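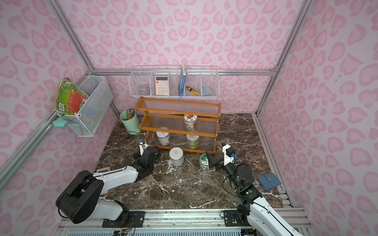 Spice jars. I have a grievance about spice jars and I've got till the kettle boils.

Why does every recipe now want 684 things in it? Fine, not 684. But I tried a stew on Saturday and it asked for sumac, two kinds of paprika and a pinch of something I had to look up. A pinch! The jar cost more than the onions, the carrots and the bread put together. Now it sits at the back with the others, going grey.

My mother cooked for six with salt, pepper, bay and a tub of curry powder. Was it good? Mostly. The liver wasnt.

Marites Macaraeg, who taught me to cook when we shared a flat, had a rule: no new jar till an old one is finished. I thought it was mean. I was wrong. You learn a spice by using it up. Put cumin in the eggs, in the rice, on the carrots, too much of it once. After that you know it.

Shops don't help. Candeck sells the good stuff in 100 gram bags only, which is fine for a café, daft for me. The market man will do you a spoonful in a twist of paper for 60p. More of that please. Sell it loose, sell it small.

And recipe writers: say what can be left out. You know perfectly well. Half of you leave it out at home. Just put "optional" and mean it, and dont bury it under the fourth paragraph about your holiday.

I'm not against flavour. I'd eat Nazareno Vitale's fennel sausages every day in August and he uses plenty. But he uses the same four things, all the time, and his jars are always nearly empty.

Kettle's gone.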